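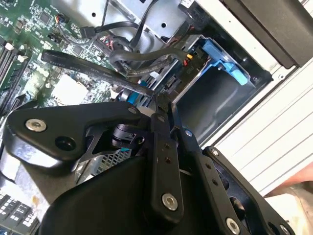
Inside an open desktop computer case, Pennington open day.

On Mar 21, 2025 I visited the open day of Pennington, the repair and reuse center in Brustach. I took the early bus from Pindau, and the ride was 37 minutes. From the stop you walk up the hill past the old dairy, and there is no sign until the gate.

Keisha Baptiste met our group at the door. She explained that the center takes old computers from schools and offices, and last year 695 of them went out again to families in the region. Before this I believed that most old machines are simply crushed. She said the difficult part is the paperwork – every disk must be erased and the certificate must be kept.

After the talk we could choose between 3 short workshops. I chose the one about memory and dust, given by Crescencio Nava. He speaks quickly, but he was patient with my questions. He recommends opening a home computer once a year, with the power cable out, and writing down which cable was where before you touch anything.
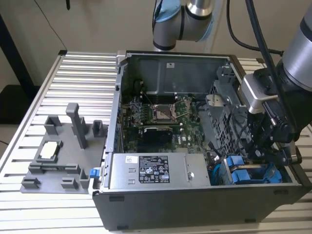

Computer tower on its side with the side panel off.

Lunch was lentil soup and dark bread, paid for by donation. I sat with Gisela Ledesma, who teaches in Pindau and wants 30 laptops for her evening classes. She has been on the waiting list since winter.

In the small shop I bought a used keyboard – a little yellow, but all keys work. The next open day is in April. If you go, bring cash and wear warm shoes, as the hall has a stone floor.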